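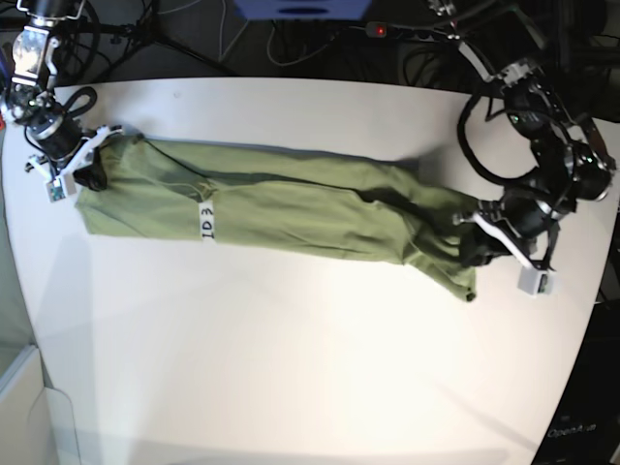 How much should a small laundry set aside for a folding machine? The price of the arms, plus the table, plus a month of wages for whoever teaches them.

I wrote that on the first page of my notebook in June, when the Idum laundry was still deciding, and I was rather proud of it, having never bought anything larger than a steam press. The quote from Wedier ran to 21 pages. I read it in the bath, and again on the bus, and once out loud to my sister's dog, who has always been a good listener where money is concerned. Seltach had sent a cheaper one with a very pretty cover, but it left out the spare fingers, and I have been poor long enough to look for the spare fingers first.

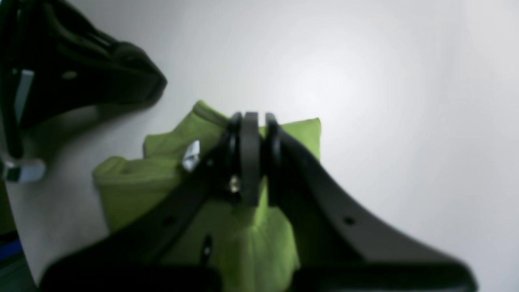
Page last changed: June, 4:10 p.m.

So I took the bus out to the workshop on Baranauskienė Street to see what our money might turn into. They gave me tea and a stool, and I sat with my notebook on my knees while the arms went about their business with the green things. I had meant to ask about the warranty, and the power bill, and whether 208 volts would do (our building is old and particular). What I did was think of my mother at her ironing board, smoothing a sleeve with the side of her hand before she let the iron anywhere near it.
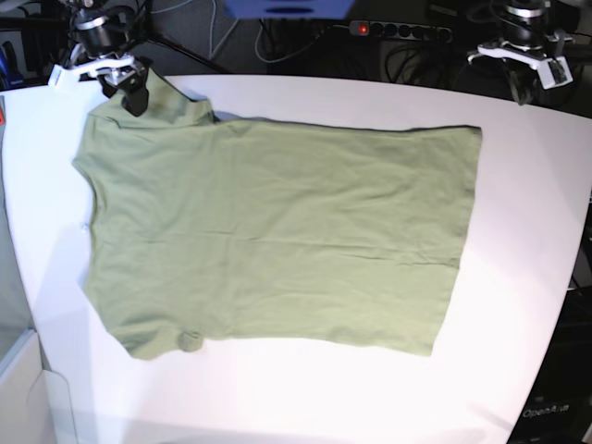 The T-shirt, held by one shoulder.

I stayed until 6, long past what was polite. On the ride home I did the sums again, and they came out 78 dollars a month over what we had, and I crossed out the new sign for the window, and then the paint, and there it was, or very nearly. I could live with the old sign. Half the street calls us by the wrong name anyway, and they still bring in their shirts.

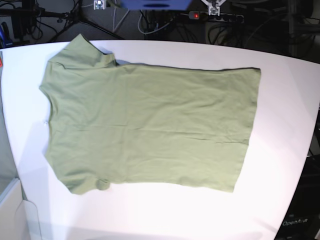

The Second Quote

Wedier wrote back before I had even unpacked my lunch box the next morning. They would take the payments quarterly, they said, and would I like the table in white? I put the kettle on and went to measure the door.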